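Granetus desk power strip, 4 sockets

Home > Cables and power > Power strips > Granetus 4-way

£30, in stock
Sold by Koleso
Part no. 393

I've sold power strips for long enough to get a bit boring about them, so if you only want the short version: four sockets, a switch for each one, a decent long lead, thirty quid, and I use one at home. If you'd like the long version, put the kettle on.

I started stocking the Granetus after I got fed up with the cheap ones coming back. You know the sort, very light in the hand, with sockets so tight you have to lean on the plug and then so loose a month later that your laptop charger falls out if you sneeze. I had a whole shelf of returns by the end. Vojtěch Doležal, who does our repairs, took a few of them apart for me one afternoon and showed me how thin the metal was inside. I stopped ordering them that same day and I don't miss them!

The Granetus is heavier, and you'll notice that as soon as you lift it out of the box. The sockets grip properly and the switches have a good firm click. They're spaced widely enough for the fat sort of charger, although if you've got two really big ones side by side I'd put a slimmer plug between them (the old Purves monitor bricks are the worst for this, they're enormous).

What I use mine for: monitor, laptop, desk lamp and a phone charger. I turn the lamp and the monitor off at the strip when I finish for the day and leave the phone charger on. It's a small thing but I like not crawling under the desk.

What's in the box

Power strip with a fuse already fitted
One spare fuse
Two screws for fixing it to a wall or under a desk
A paper template, so you can mark where the screws go
Instruction leaflet

Colours: white or dark grey. The white does show marks after a while, but a damp cloth sorts it out (unplug it first, please).

A few things people ask me

Has it got USB? No. I used to sell one with USB sockets built in, the Brikico, and I liked it, but phones kept wanting a faster charger than the last one and the built-in sockets couldn't keep up. With this one you plug in whatever charger came with your phone, and when you change phones you change the charger.

Can I plug it into another strip? Please don't. I know everybody does it. If you need more sockets than this has got, write to me and I'll point you to a longer one.

Will it run a heater? I wouldn't. Heaters and kettles want a wall socket to themselves. This is for desk things.

Is it surge protected? Yes, and there's a little green light next to the lead that tells you the protection is working. If the light goes out but the sockets still work, the protection has been used up and it's time for a new strip.

Can I fix it upright? You can, the holes on the back work both ways. I've got mine sideways along the back edge of the desk with the switches facing me, and it's been up there since I moved house without budging.

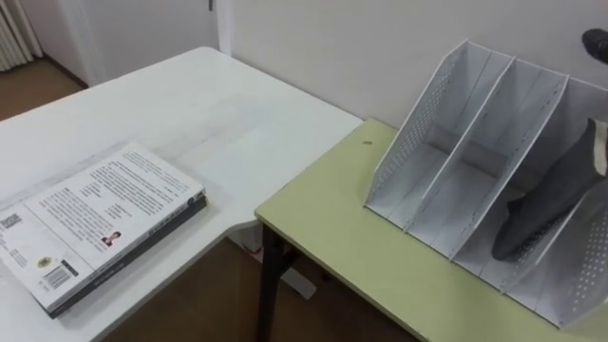
Page last changed: July

Delivery and returns

Order before 4 pm and I'll get it in the post the same day. It goes in a plain cardboard box with no plastic, apart from the bag the screws come in, and I keep asking Granetus about that. Postage is worked out at the checkout and it's cheaper if you order two.

If it isn't right for you, send it back and I'll refund you. All I ask is that you drop me a message first so I know to look out for the parcel, and that you put the spare fuse back in the box (they do wander off!).

If one ever stops working, don't open it up. Try the spare fuse in the plug, and if that doesn't do it, get in touch with your order number and a line or two about what was plugged in at the time. Vojtěch will have a look at it.

Goes well with: cable tidy clips, short kettle lead, under-desk tray

Choose colour
Add to basket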